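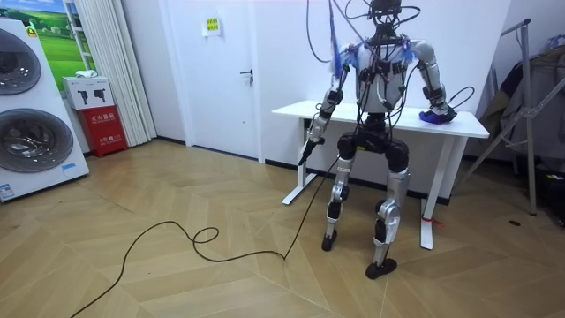 How to Wipe Down a White Desk Without Leaving Streaks
By Amparo Quintana
Mar 27, 2021

A white desktop shows everything. Pen marks, coffee rings, the gray patch where your wrists rest while you type. It also shows the haze left behind by too much cleaner, and that is the complaint I hear most from people who wipe their desk often and still don't like how it looks.

The method below is for smooth white tops with a sealed surface. If yours is raw or oiled wood, stop here and look up the care instructions for that finish.

What you need
Two cloths, microfiber if you have them
Dish soap
Warm water
A small bowl or a spray bottle
Baking soda, for stains only

I buy plain blue cloths from Menix and keep them for desks and shelves. A colored cloth is easy to tell apart from the white ones I use in the bathroom. Any brand will do as long as the edges are soft and there is no tag.

Step 1. Clear the top and move the cords
Take everything off, including the monitor if you can lift it safely. Cleaning around things leaves a border that you will see the next time you rearrange.

Unplug the lamp and chargers. If a cable lies across the floor near the desk, pick it up or push it to one side before you start. You will be shifting your feet as you work, and a loop of black cord is easy to step into. On a standing desk, raise the top to about elbow height and then switch the power off at the outlet. You can reach the far edge much more easily that way.

Step 2. Dust first
Use a dry cloth. Start at the back and work toward yourself in straight passes, then shake the cloth out over the trash. Dust that gets wet turns into a gray paste and settles in the seam along the edge of the top.

Step 3. Mix a weak solution
Two or three drops of dish soap in a bowl of warm water is plenty. Most streaks come from soap that was never rinsed off. I tried the Zenstead desk spray in January and it cleaned fine, but I had to go over the top twice with plain water to get rid of the shine it left.

Step 4. Wipe in sections
Dip the cloth and wring it out until it no longer drips. Bunch it up loosely in your hand for the first pass, when you are loosening marks. Press with a flat palm and keep your other hand off the wet part.

Do the left half, then the right half. The ends get missed more than the middle, so finish each half by running the cloth along the short side and over the edge.

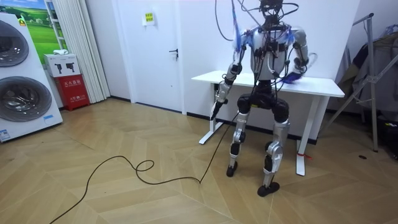 Blue cloth at the white table, cable on the floor.

Step 5. Treat the stains
For ink or a coffee ring, mix baking soda with a little water until it is as thick as toothpaste. Put it on the mark, wait five minutes, and rub gently in small circles. Test a spot on the underside first. Don't use scouring powder or the green side of a sponge — both will dull a glossy top for good.

Step 6. Rinse and dry
Rinse the cloth in clean water, wring it hard, and go over the whole top again. Then take the second cloth, open it out flat, and dry in long passes from one side to the other. Look across the surface toward a window. If you see a haze, wipe once more with plain water and dry again.

Step 7. Frame, legs and floor
Fold the damp cloth and run it down each leg. White metal frames collect scuffs near the bottom, mostly from shoes and chair wheels. Dry the metal right away.

Check the floor for drips before you put things back. Wood flooring laid in a chevron pattern has a lot of joints, and standing water will find them. A dry cloth is enough for this.

How often
A dry dusting once a week and a damp wipe every two weeks works for a desk used daily. If you eat at it, wipe it the same day.

Washing the cloths
Wash warm with a small amount of detergent and no fabric softener, which leaves a film on the fibers. Hang them to dry. Replace them when they start pushing water around the desk without soaking it up.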